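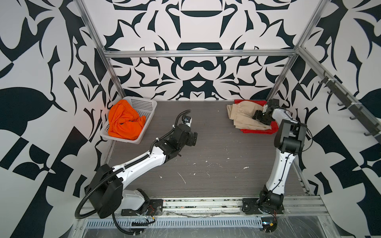 One commenter on the gallery's page wrote that she had walked past the old Trirmont print works for years and never once wondered what the walls looked like inside. Now she has been in twice, and she says she is going back with her sister before the show comes down.

She has company. The Trirmont opened its doors to the public in March with "Slow Color," a group exhibition of painting and drawing spread over two floors of the former print works, and the place has been buzzing ever since. It is the first full show in the building, and what a way to start!

By the numbers, 1431 people came through in the opening month. For a gallery on a side street in Grostau, with one small sign and a door you have to push hard, that is a terrific turnout. Staff had printed a stack of floor plans they expected to last all spring and had to reorder before the month was out.

The show brings together 15 artists, all of them living or working within a short bus ride of the building. Some have shown in bigger cities. Several have never hung a picture in public before, and you would have a hard time guessing which ones. The gallery has kept the wall labels to a title and a year, with the artists' names listed on a sheet by the door, so you meet the work first and look up the maker later (or not at all, if you're like me and forget to pick up the sheet).

The ground floor is mostly large oil paintings. There's a run of river pictures along the long wall, all painted from the same footbridge, that get darker and looser as you walk toward the back. By the last one the water is just a few wide strokes of green and brown, and it still feels exactly like standing there in bad weather. Across from them hangs a huge kitchen interior with nobody in it and every cupboard door open. People stop in front of that one for a long time. I heard two strangers get into a friendly argument over whether the family was moving in or moving out.

Upstairs is quieter and, for my money, even better. The rooms are small and the drawings are hung low, so you lean in. One artist has filled a wall with 30 pencil studies of the same pear tree, each on a sheet no bigger than a postcard. Another works in colored ink on old ledger paper found in the building when it was being cleared, and the faded columns of figures show through the washes. It's a lovely link to the print works, and it's easy to miss, tucked in behind the stairs.

The biggest surprise for many visitors has been the Thái room, named after the studio collective that runs it. The group paints on silk, in thin layers, and the panels hang away from the wall so the light from the window comes through them. Go in the late afternoon if you can. Around 4 p.m. the reds warm up and the whole room seems to turn a shade deeper. I went at noon the first time and liked it fine, then came back later in the day and couldn't get over the difference.

Lighting and framing for the show were paid for by Zasley, the Grostau paint and paper supplier, which has also set up a long table on the ground floor with paper, charcoal and erasers. Anyone can sit down and draw. The results get pinned to a corkboard by the exit, and it is already two layers deep — kids' dragons next to some seriously good portraits.

Artists from the show will also give short gallery talks on most weekend afternoons. The first of these ran well over its planned half hour when the questions kept coming, mostly on how to know when a painting is finished. No firm answer was reached.

Admission is free, and the building is open from 11 a.m. to 6 p.m. There is an elevator at the rear entrance. "Slow Color" stays up through June, and the gallery says a printmaking show will follow in the fall, using 2 of the original presses, which are being restored in the basement now.

By the arts desk
Posted in April
Last updated: 9:40 a.m. — elevator information added

Comments

riverbend_j
The footbridge paintings!! I cross that bridge every morning and I've never seen it look like that. Third one from the left is my favorite.

Pastel Pat
Are the charcoal tables open during the talks too? My son wants to draw and I want to listen.

ogden42
Pat, they were when I went. Bring wipes, the charcoal gets everywhere.

mossy
Family is moving OUT. Look at the hook by the kitchen door, there's nothing on it.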